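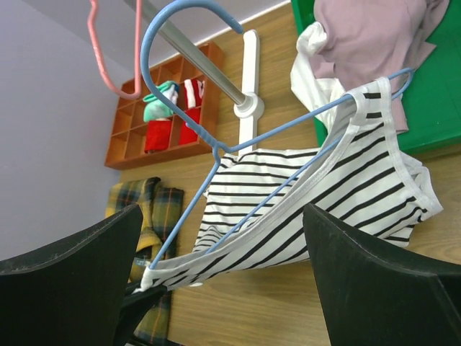 Análisis > Robótica de sobremesa > Kits de dos brazos

Simcombe de dos brazos: dobla ropa con soltura, pero no avisa cuando falla

Imprimir | Enviar por correo electrónico
Tiempo de lectura: 3 minutos

El kit Simcombe llegó al taller de Cindville en marzo y desde entonces ha trabajado casi a diario con ropa: camisetas, calcetines, paños y perchas. Es un buen equipo para tareas lentas. También tiene un fallo en el control de las pinzas que el fabricante debería haber resuelto antes de venderlo, y que ocupa la mayor parte de esta reseña.

El montaje no da problemas. Los brazos se atornillan al raíl frontal, se conectan a la alimentación y se calibran desde Plamden, el programa de control incluido. La calibración pide llevar cada brazo a su postura de reposo y confirmar. El manual está bien traducido, salvo el capítulo de seguridad, que remite a una tabla de códigos de error que no aparece en ninguna parte.

Con tela, el comportamiento es correcto. Las pinzas cogen un calcetín de un compartimento estrecho sin arrastrar el resto y sujetan una camiseta por los bordes sin marcarla. Las perchas de alambre cuestan más: el alambre es fino, y si la prenda está retorcida los dedos tienden a cerrar sobre las dos cosas a la vez. Eso es cuestión de práctica del operador y no se lo apuntamos al kit.

El fallo

Apareció por primera vez en una prueba de estirado. Los dos brazos sujetan una prenda por extremos opuestos y se separan despacio hasta que la tela queda tensa. En ese momento el programa perdió la comunicación con el brazo derecho. Según el manual, un brazo sin comunicación debe quedarse quieto y aflojar la pinza. El derecho siguió ejecutando la última orden durante 3 segundos, tirando hacia fuera, mientras el izquierdo mantenía su posición.
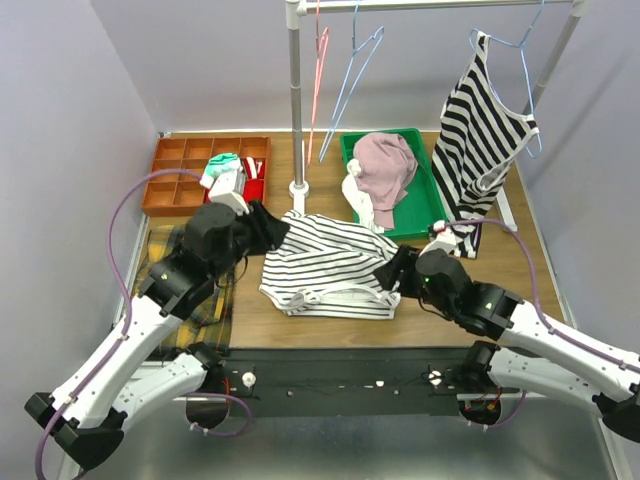

Prueba con camiseta de rayas: cada pinza sujeta un extremo de la prenda, con el perchero detrás.

La costura de la prenda cedió. El brazo derecho, ya sin resistencia, dio un tirón y golpeó el perchero, que volcó hacia el fondo de la mesa. No hubo heridos, pero Selma Georgiev, que manejaba el equipo, tenía pensado recolocar un paño con la mano justo después. Pulsó la parada de emergencia y los brazos se detuvieron, pero la pinza derecha se quedó cerrada sobre el trozo de tela y hubo que cortar la alimentación para soltarla.

El indicador de la carcasa derecha estuvo en verde todo el tiempo. En la pantalla de Plamden tampoco salió ningún aviso. El registro sí recoge la pérdida de comunicación, aunque hay que buscarla en un archivo de texto que el programa no enlaza desde ningún menú.

Conseguimos repetir el problema moviendo el conector de datos del brazo derecho con la prenda ya en tensión. Con el izquierdo no ocurrió. Cambiamos el cable por otro nuevo y el resultado fue el mismo, de modo que el cable puede iniciar el corte, pero la reacción del brazo es cosa del controlador.

La respuesta del distribuidor

Ekanayake, que distribuye el kit, contestó con rapidez. Asger Þrastardóttir, de su servicio técnico, pidió el registro y reconoció que el tiempo de espera del controlador derecho venía mal configurado de fábrica. Envió un archivo de configuración corregido. Con él, el brazo se para en cuanto se corta la comunicación. La pinza sigue sin aflojar y el indicador sigue en verde.

Para la pinza la propuesta fue un módulo de recambio con liberación manual, a 179 euros. Nos parece un precio razonable para una mejora y poco razonable para corregir algo que el manual da por incluido. Lo hemos reclamado y a la fecha de esta reseña no hay respuesta.

Mientras tanto trabajamos así:

- Velocidad de separación al mínimo en cualquier tarea con los dos brazos sujetando la misma prenda.
- Conectores de datos fijados con brida al raíl.
- Manos fuera de la mesa hasta que la alimentación esté cortada, diga lo que diga el indicador.
- Revisión del registro al terminar cada sesión.

Valoración

A favor: montaje sencillo, buen agarre en tela, servicio técnico que contesta.
En contra: parada insegura tal como viene de fábrica, indicador que no refleja los errores, tabla de códigos ausente.

Puntuación: 2 sobre 5. Quien ya lo tenga debería pedir el archivo corregido antes de volver a encenderlo - Ekanayake lo envía sin coste, pero no lo ha publicado en su web. Quien esté pensando en comprarlo puede esperar a que resuelvan lo de la pinza.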